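Keeping an old office desktop for a small lending library: replace or repair?
14 replies · 448 views · Share

khalil_ch
Hello all. I look after the catalogue computer of a small lending library in Dirkcombe. It is a second-hand desktop, and in May it became very slow, so that one search takes almost a minute. Our catalogue has 621 titles, so it is not a big database. The memory is 4 GB and the disk is an ordinary hard disk. I have 90 pounds to spend. Should I repair it or look for another one?

raghda_t
Repair, in my opinion. Put in a solid state drive first and leave the rest alone. The old offices bought these desktops well, and the cases open easily.

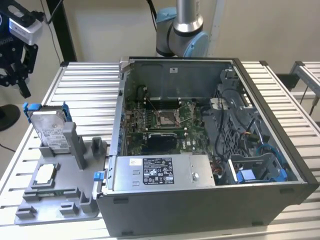

I did the same for my mother's accounts computer and it cost me less than half of your budget. Copy the catalogue to a memory stick before you touch anything — and open the copy on another computer, to be sure that it is readable.
Like (6)

hussam.k
I don't agree. With 4 GB the browser alone will fill the memory, and then the new drive only hides the problem. Buy memory first. Used modules are cheap, but you must check which type your board accepts.

raghda_t
He has a catalogue program and one browser tab, Hussam. This is not a design office.

hussam.k
Today one tab, next year the video calls also. I have seen it in our school.
Like (2)

nisreen_m
You are both spending his money very quickly. Khalil, how old is the thermal paste? I had a desktop which was slow only because it was too hot, and cleaning it cost me one afternoon. Please look also at the processor and the cooler before you order parts.

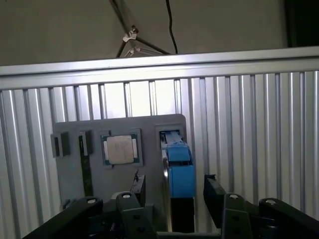 khalil_ch
Do I need to change the paste each time I take the cooler off?

nisreen_m
Each time, yes. Wipe the old paste away with alcohol and a cloth without fluff, then put a small amount in the centre.

khalil_ch
Thank you. I will clean it first, and after this I will order the drive. If it is still slow I will come back for the memory, and Hussam may say that he told me so.

hussam.k
I will say it politely.
Like (9)

Comments (14) · Share this thread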